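31 May 2025

Up too early, in bed too late, writing this anyway before I forget. Glasses day. Party thing for the Hikwood people is nearly here and I still hadn't settled what goes on the black tray and what stays on the table. 75 guests. My stomach.

Coffee, toast over the sink. Hikwood rang before I'd swallowed, can we do 11 more. Said yes. Why do I always say yes. Looked up hire glasses from Wustmont while still on the phone, 1,551 for the lot with linens, no thank you, we have our own from December and they only want a polish.

So, trial layout. Flute toward the back, tall stuff behind short stuff, or thats the theory. Tray on the diagonal because straight on it looked like a canteen. Stood there chewing my pen.

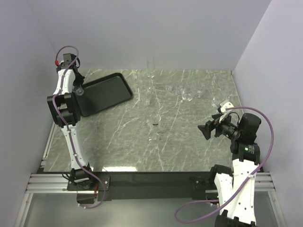 Tray still empty, flute up at the back. Marble looks good with the black.

Pleased with that much. The veining does half the work, no runner needed, no flowers, save the money. Clear glass on it almost disappears though, will have to see what it's like with something pink poured in. Must ask Orbán about the cordial. Must ask about ice too. Wrote ice on my hand.

Then the little cups. Small ones with the faceted sides, shot size or near it, for the cold soup. Had them scattered all over the table by then, which was not a plan, I just kept putting them down wherever. Looked down into one for ages trying to decide if soup in plastic is cheap or cheerful. Cheerful I think. Light catches the rim nicely. And no washing up!! Real glass for the toast, plastic for the soup, final answer, not changing it again.

Lunch was crackers. Forgot the dry cleaning, agian.
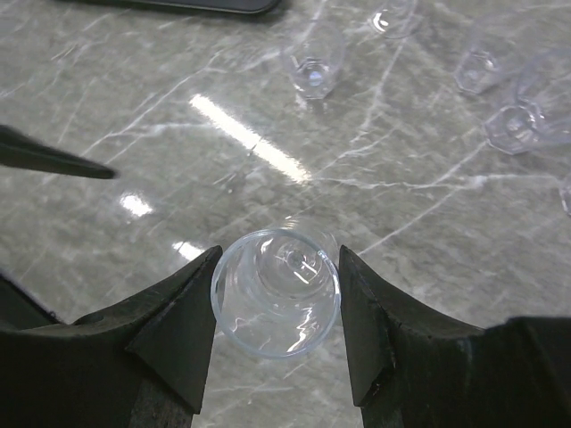

Theano Economou says plastic is fine for soup but never fill them past halfway, people wave their arms when they talk, and put a spoon out even if the soup is thin because somebody always asks. Also wants them in rows, so guests don't knock three over reaching for one.

Fine. Rows. Halfway. Spoons, which means finding the spoons. Clerkwood box maybe, top of the closet? Too tired to get the ladder.

Tomorrow: cordial, ice, spoons, polish flutes with the good cloth, ring Hikwood back and say 11 and not one more. Dry cleaning. Feet hurt. Lights off.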